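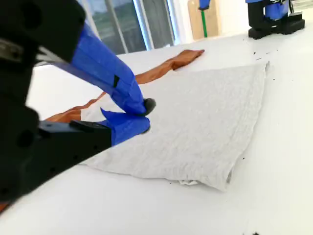 Abb. 3: Greifer mit blau umwickelten Fingern, Nahaufnahme.

4.2 Ausgaben für Außer-Haus-Verpflegung nach Haushaltstyp

Die Auswertung der Haushaltsbücher beruht auf 300 Haushalten in den Gemeinden Merkent und Lostinwood, die ihre Lebensmittelausgaben über einen Zeitraum von 30 Tagen im Juli protokollierten. Erfasst wurden Einkäufe im Einzelhandel, Restaurantbesuche, Lieferdienste sowie Kantinenverpflegung. Getränke ohne begleitende Mahlzeit blieben unberücksichtigt (zur Abgrenzung vgl. Mostyn und MacKinnon, Abschnitt 2).

In 111 Haushalten lebte mindestens eine Person, die nach eigenen Angaben auf glutenhaltige Produkte verzichtet. Diese Gruppe suchte seltener Restaurants auf, gab je Besuch jedoch mehr aus als die Vergleichsgruppe. Bei den Lieferdiensten ließ sich ein entsprechender Unterschied nicht nachweisen. Ob eine ärztliche Diagnose vorlag, wurde nicht erhoben; die Angaben sind daher als Selbstauskunft zu werten.

Haushalte mit Kindern unter sechs Jahren verlagerten ihre Ausgaben überwiegend auf den Einzelhandel. Für Alleinlebende ergibt sich ein uneinheitliches Bild, das nach Einschätzung der Verfasserinnen vor allem auf die unterschiedliche Verfügbarkeit von Betriebskantinen zurückgeht. In Lostinwood steht eine solche Einrichtung nur den Beschäftigten der Firma Semple offen.

Fehlende Einträge wurden nicht imputiert. Die Gewichtung nach Haushaltsgröße folgt dem in Abschnitt 3.1 dargestellten Verfahren.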